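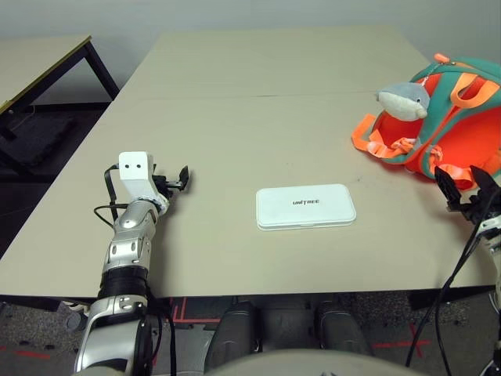
Bimanual pack task: planner keeps rejecting the right arm

Forum: Manipulation software > Planning and control

fereshteh_s
I need a second opinion on a planning problem. The task is to get the white case into the backpack. Left arm grasps the case, right arm holds the bag open, left arm inserts. Start pose is the one at the top of the thread, with the case in the middle of the near table and both grippers open.

The left arm plans fine. The right arm fails most of the time on the approach to the bag. The log says:

start state in collision: r_gripper_finger_2 / octomap

The gripper is not touching the bag. I ran 139 planning requests overnight with small changes to the start pose and the error was the same in nearly all of them. The camera is on the head and the map resolution is 2 cm.

nahom.sisay
What is your self-filter padding? With the gripper that close to the bag, a 2 cm voxel can easily reach the finger. The planner is right to complain from its point of view.

fereshteh_s
Padding is the default. I raised it once and the shark on the front of the bag started losing voxels, so I put it back.

nahom.sisay
Then the padding is eating real geometry. Go finer on the map in a small box around the bag and leave the rest coarse.

ctunstall
I would not touch the map yet. Check the hand-eye calibration first. If the head camera is off by a few millimeters at the shoulder, it will be off by more at the fingertips, and the self filter will leave a thin shell of gripper points behind. The planner then sees the robot's own finger as an obstacle. We had the same log line for weeks with Nestier and blamed the octomap the whole time.

Quick test: clear the map, move the bag off the table, bring the right arm to the same pose and look at what is left in the cloud.

afshin_m
Also look at the cable by the right gripper. It is not in the URDF, so no self filter will remove it. It gets mapped as an obstacle and it moves with the arm. I added two capsules per arm for ours, attached to the wrist link. Crude, but it worked.

ctunstall
Capsules will hide a calibration error too, so do the test before you add them.

afshin_m
Fair. Although if the cable is the cause, the test will show that as well.

M_Oberholzer
I disagree with most of this. You should not use an octomap for the bag at all. The straps are thin and they lie across the table in front of it. Depth data on webbing is poor, and every replan gives you a different obstacle. Segment the bag, fit a box to the body, and allow contact between the right fingers and that box in the last part of the approach. You want contact there anyway if the arm is going to hold the bag open.

nahom.sisay
A box is fine for the approach. It is no help for the insertion, where the opening matters.

M_Oberholzer
Insertion should be a controller problem. Plan to a pre-insert pose, then switch to impedance control. I would not ask a sampling planner to put a rigid case into cloth.

fereshteh_s
Did Carol's test. Bag off the table, map cleared, same arm pose. There are leftover points in two places: a strip along the outer finger, and a curve that matches the cable. So you were both right.

Recalibrated with the Ninudix script (it wants a lot of poses, I gave it all of them). The strip is gone. The cable is still there, so I added capsules the way Afshin described. Planning time for the right arm is now about 700 ms and the start state error has not come back.

afshin_m
Set the capsule radius a bit large. The cable bends out further when the wrist rolls.

fereshteh_s
Done. I have not tried the box model yet. The approach now plans, but the goal pose moves between replans and I think that is the straps, as Mechthild said.

M_Oberholzer
It is. Crop the cloud above the table plane before you estimate the bag pose. That drops most of the webbing.

nahom.sisay
Be careful with the crop height. The case is flat and you need it in the cloud for the left arm – use separate crops for the two pipelines.

fereshteh_s
They are separate already. I will post the config once the crop is in.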